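Olia teleop kit, by Jinberg

Hi, I'm Colette, and I've taught my arm more chores with this thing than I care to admit! You hold the Olia handle, the arm copies your hand, and every move gets saved as a demo you can train on. (Prefer to push the arm around yourself? Flip it to hand guide.) I'd start with 50 demos of one easy task, then mix things up.

In the box: handle, wrist camera, foot pedal, cables. Price: $1,123, arm not included.
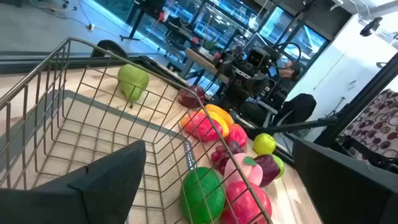
Stullivmont, October – Toy fruits and veggies plus a wire basket make a great first task. Go slow near the rim, and watch the wrist view as you reach over it!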